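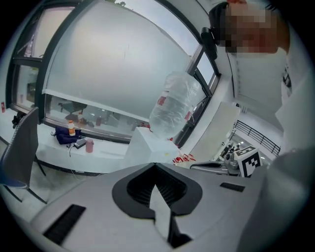

*Bottle check with the handheld gripper, window side of the room.*

September 22, 2019

I have kept the service notes for this gripper in a paper notebook until now, and the notebook is getting hard to read. This post replaces the pages on the finger and the camera.

The unit is the second one built to the Jillholm drawings. It does the same job as the first but goes together in a different order, so the old build sheet is of limited use. The camera goes on last. If you fit it first you can't reach the rear finger screw without taking it off again, and then the calibration is gone.

**Finger alignment**

The finger should run down the middle of the recess in the camera view. I check this against a saved still from the last good setup, flipping between the two on the monitor. If the finger has moved sideways, the cause is nearly always the pivot screw backing out. Procedure:

1. Power off and unplug the battery lead.
2. Open the jaw by hand until it stops.
3. Back the pivot screw out fully and clean the thread.
4. Apply a small drop of medium threadlocker.
5. Tighten until side play is gone, then back off a quarter turn.
6. Leave it overnight.

Step 6 is the one I skipped in March. The screw was loose again after 150 cycles and I lost a session of recordings.

**Jaw travel**

Full travel on this unit is 117 mm. I measure with calipers at the pads and write the number in the log. Anything more than 4 mm short means there is dirt in the slide or the end stop has shifted. Dry cloth first, then a brush. No oil on the slide. It picks up lint and the jaw starts to stick near the closed end.

**Camera**

The lens is a fisheye, so a slight tilt in the mount shows up as a large change at the edges of the picture. Tighten the mount screws in a cross pattern, a little at a time. Wipe the lens before every session and look at the dark circle around the picture. It should be even all the way around. If one side is thicker, the mount is not seated.

Bright windows are a nuisance. I lock the exposure with the blind down and leave it locked. Auto exposure drifts whenever the gripper swings toward the glass, and the marker cube becomes hard to detect at the same time.

**Test objects**

Plastic water bottles are my standard check. A crumpled one is a better test than a new one, as the surface is uneven and any slack in the finger shows up as a wobble in the grip. I also use a white box and the marker cube. My routine is 14 picks per object, with the pads wiped between objects.

**Open items**

- Gerardo Zuccaro wants the pads changed to the softer Orlandini compound. I have a set in the drawer but have not fitted them. The current pads still have some life in them.
- The battery lead is too short and pulls at the connector when the wrist is turned all the way over. A longer one is on order.
- The Grorar logging script still writes jaw position in counts. The conversion is in my notes for the first unit and needs to be redone for this one.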